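Two-arm cells take over shelf work at Collby, staff move to checking

The toy distributor Collby has put two-arm robot cells into use in its returns and display hall, and the company says the first results are good enough to continue until the end of the year. The cells, supplied by the automation firm Zallia, take small toys from a shelf and put them back in a given order, work which was done by hand until July.

For the 36 people in the hall, the day looks different now. Before, most of them stood at the tables for a full shift and repeated the same movement. Now they work in pairs, and each pair looks after one cell for 2 hours before changing to packing or to quality control.

"My shoulders are better, this I can say for sure," said Khurram Warraich, who worked at the tables for five years and is now a cell operator. "But the head is more tired in the evening. You have to watch, and you have to decide quickly when to stop the arms."

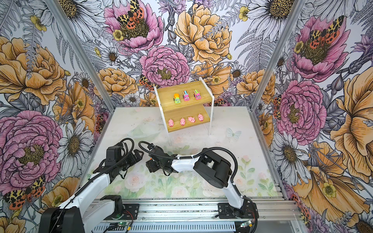
Collby says that no jobs were cut when the cells came in. Two temporary contracts were not renewed in spring, but according to the company this was decided before the order was placed. The workers' representatives have asked to see the staffing plan for next year and are still waiting for it.

Ermanno Sartori, who leads the hall, admits that the training was too short in the beginning. Operators received one afternoon of lessons and then had to learn from the older colleagues on the shift. The course now takes five days – paid as normal working time – and includes the software Xenos, in which the tasks are planned and errors are written down.

"We bought the machines first and thought about the people second," Sartori said. "I would do it in the other order today."

Pay is still an open question. Operators get the same hourly rate as before, although they carry more responsibility, and talks about a new pay grade will start after the summer break. The night shift will stay without robots for now.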